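The basket on the table: Inger Kjærgaard on rims, weave and wear

Inger Kjærgaard has repaired baskets in Dodthorpe for long enough to have opinions about table edges. Her workshop takes in work from Hurnport and the villages inland, mostly domestic pieces: bread baskets, trays, log carriers, the shallow containers people keep by the front door for keys. We spoke to her there about how a basket in daily use fails, and what can be done about it.

"The rim goes first," she said. "People assume it will be the base, but the base only takes weight. The rim takes every knock and every hand."

A braided rim, she explained, is worked after the sides are finished. The ends of the stakes are bent over in turn and passed behind one another, so that each holds the next. On cheaper pieces the rim is made separately and lashed on, and that type is quicker to replace. Her charge for a lashed rim on a small tray is 40 pounds. A worked border costs more, and she quotes for it by length.

Corners are the weak point in rectangular baskets. The material has to turn without cracking, and a radius that is too tight will split within a year or two of handling. Kjærgaard prefers a soft corner and will refuse to copy a sharp one.
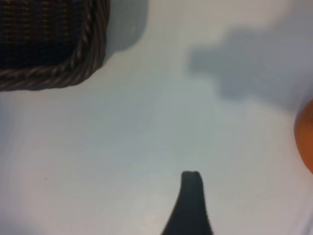

Dark brown wicker with a braided rim and rounded corner, on a pale tabletop.

Colour is a separate matter. Dark wicker may be stained, steamed or boiled in the bark, and the three age differently. Stain wears off the high points of a braid and stays in the grooves. "You get a lighter rim on a dark body," Kjærgaard said. "Customers bring that in as damage. I tell them to leave it alone."

She is equally firm about cleaning. A dry brush is used along the line of the weave, followed by a cloth that has been wrung out hard. Oil is left off, as it holds dust. Baskets that live on pale tables should be lifted when they are moved – a dragged one can mark the surface, and the grit underneath wears the weave.

Her reference for older patterns is a trade list of 1880, kept in a drawer with her bodkins. It gives 253 numbered shapes. Amos Ridgeway, who taught her the trade at Whitfield, worked from the same list and pencilled his own timings beside the entries. She has found most of them optimistic.

The workshop will close for part of January while the soaking tank is relined. Repairs left before then will be returned in the order they came in.

17 Dec 2022

Shares: 400
Comments: 6

Contact us | © Vendent | Back to top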